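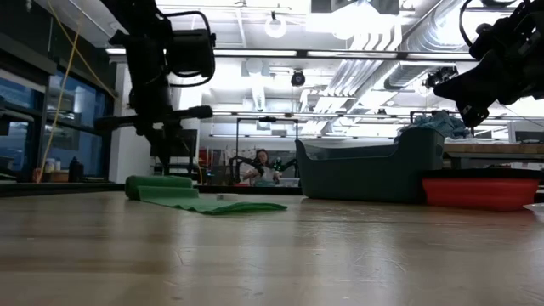
Helpers wanted for a two-arm build in Wesdale

I'm looking for a couple of people to join me at the shared workshop on Salgado Street, starting in June. The project is called Fevine and it's a pair of black arms over a wooden table that I'd love to see folding cloths and dropping them in a bin (big dreams, I know!). The green cloth is my usual test piece and it's a stubborn one.

You don't need a degree. If you can solder, tidy up a cable run or write a bit of Python, great, and if you just have loads of patience for trying the same grab again and again, even better!

It's around 8 hours a week, mostly evenings. I can pay $500 for the summer, plus $30 toward bus fare if you're coming over from Tetaldale.

Drop me a note at the front desk with what you've built lately, even if it never worked.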